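Slide 2 – the winter that wasn't

Hello again, lovely to see so many of you out on such a foul night. For those who don't know me, I'm Bouchra Ouazzani and I share a rather elderly narrowboat called Skallent with my husband and far too many coats.

(Pause. Let the latecomers sit down.)

So the plan in January was to leave Gurnenen, do the 11 locks down to Tradine and be moored up by teatime. We did two. The stove flue had worked itself loose, the cabin was full of smoke and I was steering in my dressing gown with a bobble hat on top!

Slide 8 – waiting for the part 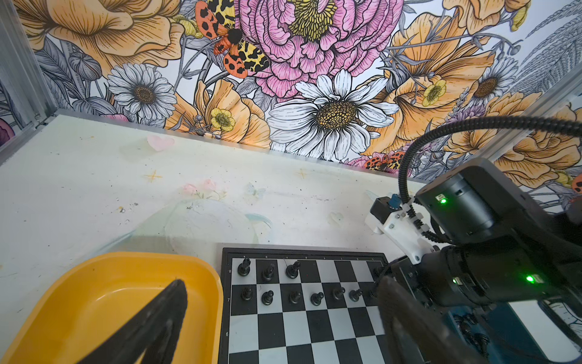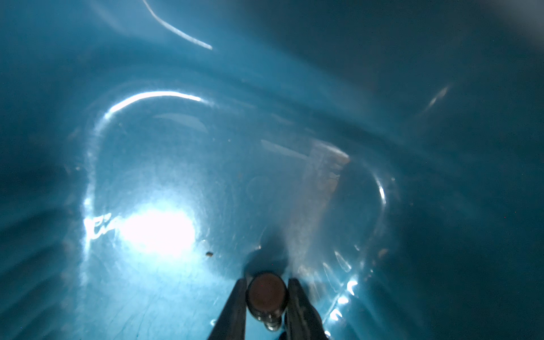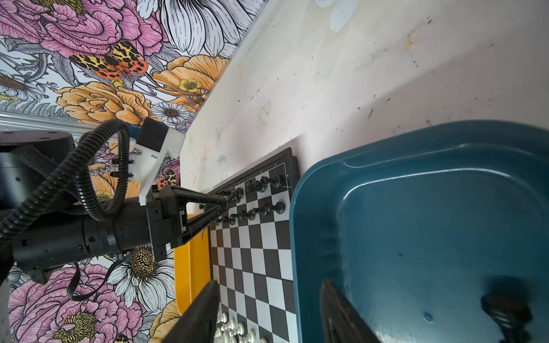 The flue collar had to be ordered, and I was quoted £265 for it, which made me sit down on the coal bunker. (Wait for the groans, there'll be groans.) We stayed put for eight days. I read everything on board, including the manual for the water pump, and we walked to Aryee for milk more often than we needed milk.

Fitting it was a two-person job – one on the roof in the sleet, one inside holding a torch and shouting "left a bit". I was inside. I'd like that noted.

Slide 11 – what I'd do differently

Check the flue before you set off, carry spare fire rope, and keep your carbon monoxide alarm where you can hear it from the tiller.

Pass the old collar round now, mind the sharp edge. Then questions, then tea.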